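3.2 Who got to play, and where

Before I get to the club records, I should say why I picked Prulia in the first place. I grew up two bus stops from the Palacios courts, and for years I assumed they'd always been open to anyone with a racquet and a free afternoon. Then I started reading the old membership books (there are 119 of them, most with the covers gone) and that idea fell apart pretty quickly. For a long stretch you needed two members to vouch for you, plus a joining fee that would have eaten up a good part of a month's pay for most families on the east side of town.

So kids from the east side played somewhere else. Mostly that meant Gurketti, the park behind the rail yard, where the city had painted lines on a parking lot and strung up a net made of fence wire. Several of the people I interviewed still talk about the sound the ball made when it hit that net! They learned to hit flat and early, because the surface was cracked and any ball you let bounce high could go anywhere.
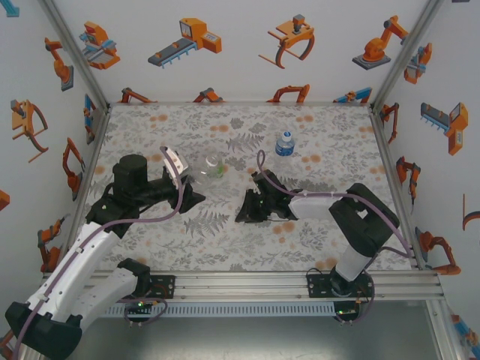 Figure 4. Tabletop workspace with a water bottle and a small clear plastic cup.

What surprised me was how good the Gurketti players got. The park had no paid coach, and lessons came from whoever had been there longest. When the city finally started its open junior tournament, the Senulano Cup, 10 of the 20 players in the first draw had learned on that parking lot. I checked this twice against the entry cards, and then a third time against the newspaper listings, which spell half the names wrong but do agree on the addresses.

The club's own minutes barely mention any of it. There's one line in March complaining that the visiting juniors wore the wrong shoes, and then a long argument over whether to resurface the back courts for 3800 dollars. 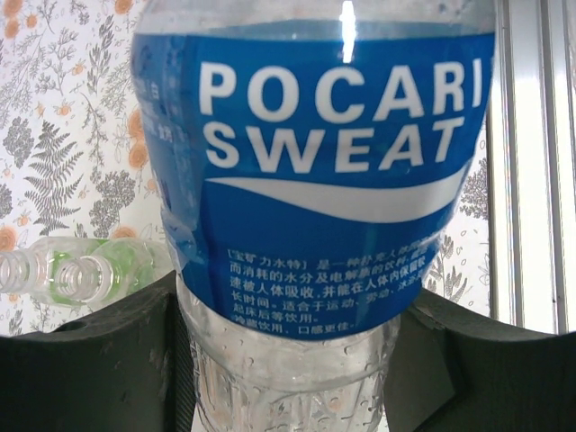
I don't want to lean too hard on one tournament, though. The draw was small, and some of the strongest club juniors skipped it that year for a regional event (their parents' letters are in the same box as the entry cards). But the pattern holds up in the later draws too, at least until the park was closed and the lot went back to parking. After that the east side addresses thin out fast, and by the time the club dropped its two-member rule there were hardly any left to look for.

In the interviews I asked everyone the same thing at the end: did you ever join Palacios once you could? Most said no. A few had gone over for a look, hit for an hour, and found the clay much too slow for the way they'd taught themselves to play. I come back to those conversations in Section 4, along with the coaching logs.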